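Workshop > Teardowns > Old Towers > Dell tower, socket and memory

Latest Galleries Parts Bin Links

Dell tower on the bench — pictures

Black Dell desktop tower, bought as part of a pallet lot through the Plivus clear-out sale. Lot 578. Most of the lot went straight to the parts shelf but this one looked worth a proper go. Plan was processor, memory, a clean, then find out what sort of mood it's in. Gallery first and foremost, with notes squeezed in wherever I had something to say. Typing fast, sorry about the spelling.

Bench is the slatted aluminum one at Cirnar, ground floor. Good bench. Screws love the gaps though, keep a tray handy.

If you only came for the socket pictures it's the first one. Processor over the open socket, load plate flipped up, plenty of silver lid showing.

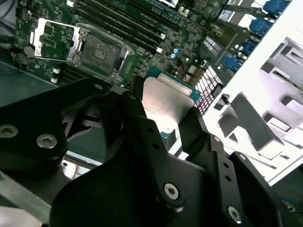 Page last changed: August 2020

So, the socket. Quick notes for anyone with the same case.

Lever out first. It goes down and sideways before it comes up, and it's stiffer than you expect. Then the load plate swings open and stands up on its own. Leave it standing, all the way open. If it's half way it will drop on something at the worst moment.

Don't touch the contacts. Don't blow on them either, I know everyone does. If there's fluff in there use the rubber bulb blower from well back and come in at a low angle. Bent pins on one of these are a whole evening with a needle and a magnifier, and I've had maybe one good result out of all the ones I tried.

Lower the processor flat. Line up the corner mark and the notches, set it down, and let go. No pushing, no wiggling it home. It either sits level or it's the wrong way round. Look along it from the side before the plate comes down.

Then plate, then lever. The lever does need some force on the last bit and it creaks. That creak is normal. First time I heard it, years ago, I thought I'd killed a board.

Paste — small blob in the middle, that's it. I'm not having the paste argument again, see the comments on the March page if you want to read 7 people being wrong about it at length. Old paste off with alcohol and a coffee filter, paper towel leaves bits.

Now the rest of the box. Everyone who writes in about these cases asks the same things so I'll do them in the order I'd want to read them.

Lay it down. Really. Lots of folks try to do this with the tower standing up and the side off, reaching in sideways like they're getting a sock out from behind a dryer. On its side everything is facing you and gravity's helping. Cooler, card, memory, all of it goes in straight down.

Unplug it, hold the power button a few seconds with the cord out, then touch bare metal on the case. I clip on a strap for the memory part. Some people never bother and have never had a problem. Fine. I clip it on.

Power cables are the annoying part. Bundled up, and they spring back over wherever you're trying to work. Two loops of velcro tape and they behave. Not zip ties, you'll be cutting them again in ten minutes and one day you'll cut something else along with them. 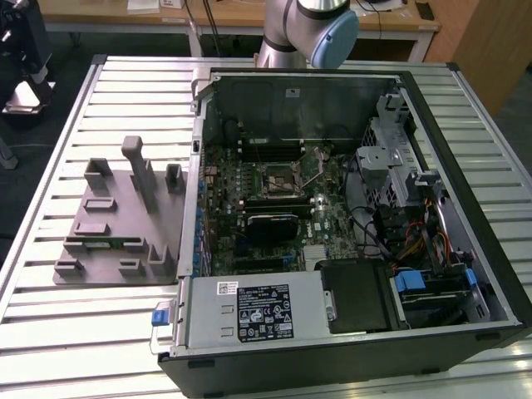 Anyway, velcro. Buy the long roll, not the pre-cut ones, and cut it to what you need. Same roll does the thin cables too, the ones that go looping over the board and snag on your sleeve.

Power supply next. I left it in for this one. You can work around it fine so long as nothing's pulling on the main connector. If you do want it out, take photos of the wiring first because the connectors on these are not all labled in any way that helps you later. And don't open the supply itself. Just don't. Swap it whole.

Drive bays. Blue latch means you can do it by hand, which I like a lot about this era of case. Squeeze, slide, out it comes. When a latch won't move it's nearly always dust packed behind it, so brush before you get the screwdriver. They do snap, and the replacements cost more than they should.

Drive cage edges are sharp. Not dramatic sharp, paper-cut sharp. You won't notice until you get alcohol on it. Ask me how I know.

Graphics card. Small one. There's a retaining clip at the end of the slot on a lot of these and if you pull without letting the clip go you'll lift the slot off the board, or try to. Thumb on the clip, lift the card straight. Mine can stay where it is for now, good enough to get a picture on the screen and see the setup menu.

Little heatsink on the board — leave it alone unless it's loose. They get crunchy underneath with age and taking one off to look means you now have to put it back properly. Brush the fins and move on.

Dust. Soft brush, vacuum nozzle held NEAR it but not on it, brush toward the nozzle. Canned air outside only. I did one indoors once and was cleaning grey fuzz off the shelves for a week.

Memory then. My favorite bit because it's quick and it's satisfying.

Check which slots want filling first. Look for the numbers printed by the slots or the diagram inside the side panel if you've still got the panel (label it!! I have a stack of panels here and no idea which tower any of them came off). Pairs go in matching slots. Get it wrong and it'll often still boot, only slower or with half the memory missing, and then you spend an hour blaming the sticks.

Latches open. Notch lined up. Press down on both ends evenly until the latch comes in by itself. If the latch needs your help the stick isn't down. Out, turn it round, look at the notch again.

Hold them by the edges. Gold contacts are not for fingers. If the contacts look dull a pencil eraser does it, a clean white one, and then wipe off the crumbs away from the board.

I park loose sticks in a holder on the gray plate beside the case so they're not sliding around on the slats. Anything works, an egg box works. What doesn't work is a pile.
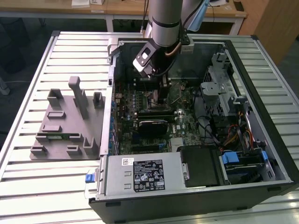 Case on its side, the plate with the posts and brackets to the left. Small green board sitting in one of the lower holders.

Few odds and ends.

The plate. Got asked about it more than the computer. Flat gray base, 3D-printed, posts and little slotted blocks standing up off it. The slots are the useful part for me. Lay a thin board between two blocks and it stays level and you can get at both ends of it. If you print one, go slow on the first layer and make your slots a hair wider than you measured, a tight slot is worse than none. No I don't have a file to share, please stop emailing Cirnar about it, they only own the building.

Slatted bench versus mat. Had 2 people tell me I should be on an anti-static mat. Possibly. I like the slats because the case doesn't skate about when you push down on the memory, and a magnetic tray sits on them nicely. For bare boards out of the case I do put a mat down. Also a towel under the case if you care about the paint, I don't on this one, it came scratched.

Light. More of it, from the side. Overhead light bounces straight back off the white metal and off the processor lid and you can't read the markings at all. Tilt the thing, tilt the lamp, squint. Write down what it says before the paste goes on, everybody forgets and then has to wipe it off again.

Screws. Case screws in one cup, drive screws in another, they are NOT the same thread no matter how alike they look. The little coarse ones are for the case. Force one into a drive and you'll have it forever.

Battery. While you're in there change the coin cell. Costs next to nothing and saves you the clock error later on. Flat blade under the edge, gently, mind the clip.

Tool list, since it keeps coming up: long Phillips, short Phillips, plastic pry stick, brush, bulb blower, alcohol, coffee filters, velcro, strap, marker pen, cups. That's the lot. The Muta driver set is okay but the case is better than the bits, I've chewed through the small Phillips already. The MacDonald one with the wooden handle is older than me and still the one I pick up.

First power-up on any of these, do it with the side off and listen. One beep good, a bunch of beeps count them and look it up, no beep check the speaker is even connected before you panic. Fan roaring at full speed and nothing on screen is usualy the processor or memory not seated. Power off, cord out, reseat the memory first since it's the easy one. Then go get a coffee and only then start on the socket.

Still on the list for this box: new side panel or at least the right old one, a bigger drive, a look through the rest of lot 578 for a matching set of sticks. Might do a separate page for the drive bays if I get enough pictures. There's a second tower out of the same lot that has a dent in the corner and rattles, saving that for when I've got patience.

If you spot a mistake put it in the comments, nicely. Part numbers help, "mine is different" doesn't.

Shares 7 Comments 7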